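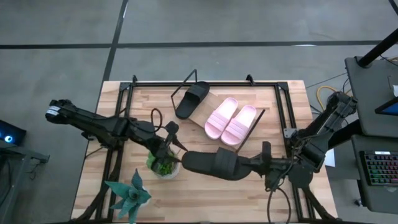 Slides in black and in pink, on the butcher-block style bench top.

Tokance Pool & House Slide

Black / Pink
Unisex sizing, sold by the pair
In stock -- both colours

Select colour
Select size
Add to cart
Add to wish list

Quick version

Slip-on slide for the house, the pool deck, the back steps, the run out to the bins. One wide strap on the black. Ribbed strap on the pink. No buckles, no laces, nothing to do up. Moulded in one go so there's no glue line to let go on you.

We've been selling these at Zonine for two summers now and they go out the door faster than anything else on the footwear wall. Reordered again in May, more pinks this time, sorry to everybody who missed out.

Details

Style: open toe slide
Upper: wide strap, moulded with the sole
Sole: one-piece foam, textured footbed
Colours: black, pink
Pink strap: ribbed across the top
Black strap: wide
Wash: cold hose or a bucket, bit of dish soap
Dishwasher: no
Dryer: definately no
Indoor/outdoor: both
Arch support: mild. Not a medical shoe

Sizing

Runs a touch big. If you're between sizes go down, unless you wear them over socks, then stay where you are. Same moulds for both colours so if the black fits, the pink fits.

Measure heel to longest toe, standing up, on a bit of paper. Do both feet. Use the bigger one. Please don't go by your runners, every brand is different and we get a lot of returns that way.

Whole sizes only. We ask for half sizes every order and every order the answer is no.

Wide feet -- fine in these, mostly. The strap gives a bit after the first week of wear. Very high instep, try them in the shop first if you can get here.

Black or pink?

Black hides dirt. Good for the garage, good for the garden, good for whoever in the house never rinses theirs. Pink shows mud but comes up well with soap and an old toothbrush, get right into the ribs of the strap or it stays grey in there.

People buy one of each so they can tell whose is whose at the door. Sensible.

Care

Rinse after the pool. Chlorine won't wreck them overnight but it does dull the colour over a season.

Keep them out of a hot car. Foam shrinks. We had a pair come back a full size smaller after a weekend on a dashboard and there is no fixing that, and no refund either.

Stand them on their side to dry if you've got the room, water sits in the footbed otherwise. Out of direct sun.

No bleach. No solvent. Scuffs on the black, try a damp cloth first, then a melamine sponge, light pressure. Go easy, it takes the texture off.

Squeak: new ones can squeak on tile. Wash the footbed with warm soapy water, dry properly, usually gone by day two.

Goes with

Sovberg entry board -- flat timber board for by the door, shoes go on it instead of on your floor. Oiled finish. Takes two pairs comfortably, three if they're small feet. Wipe it down, don't soak it.

Zanetti wire shoe rack -- black, two tier, fits under most hall benches. Some assembly, allen key in the box.

Tokance boot tray -- the deep one, for winter. Back in stock soon we're told.

Buy any slide plus an entry board and the shipping on the board is on us. Comes off at checkout, no code.

Shipping

Free over $100. Under that it's a flat $9 anywhere we deliver.

Orders in by 2 pm go out same day on business days. After that, next business day. Slides ship in a plain satchel, no shoe box -- keeps the cost down. If it's a gift and you want a box, put it in the order notes and we'll find one.

Pickup is free. Wait for the text before you drive over, please, the confirmation email doesn't mean it's been picked yet.

Returns

30 days, unworn, tag on. Unworn means indoors on carpet for a try-on, not a trip to the beach. We do check the soles.

Wrong size swaps: we cover the post one way. Send them back with the order number written on the slip, not on the satchel, it rubs off.

Faulty: email a photo of the sole and the strap, both slides. Don't post anything till you've heard from us. Normal wear isn't a fault, a strap that tears in the first season is.

Questions we get

Are they slippery when wet?
Tread's decent on concrete and decking. Any foam slide is slippery on wet polished tile, take care.

Do they float?
Yep.

Can I wear them at work?
Depends on your work. Not safety footwear. No toe protection at all. Wouldn't be allowed in most kitchens either.

Do you have kids' sizes?
Not in this one. The smallest adult size fits some older kids.

Will you get other colours?
Asked the supplier about a navy. No promises.

My left feels tighter than my right.
Probably your feet. Could be the slide though -- send a photo of both side by side and we'll have a look.

Can I buy just one?
Sorry no, pairs only. We get why you're asking, dogs mostly.

From customers

"Second pair. First lot lasted two years of school pool runs and the dog got one in the end. Strap's wide enough that it doesn't dig in." -- verified buyer, black

"Bought pink, thought they'd be too bright, wear them everyday. Order a size down like it says, I didn't and had to swap." -- verified buyer, pink

"Comfy but they do squeak. Washing helped." -- verified buyer, black

"Good value. Colour is a bit softer in person than on my phone. Not a complaint." -- verified buyer, pink

Stock and wholesale

Motels, swim clubs, anybody wanting a carton: ask for Ubaldo Guerra at the front counter or put "wholesale" in the subject line. Carton is 30 pairs, one colour per carton, sizes can be mixed. Lead time is a bit longer over summer so get in early. Price list on request, it changes with freight.

Stock count on this page updates overnight so if it says one left, ring first.

Colours on screens vary. Weights and sizes can shift slightly between batches.

Back to Footwear
Back to Entry & Hall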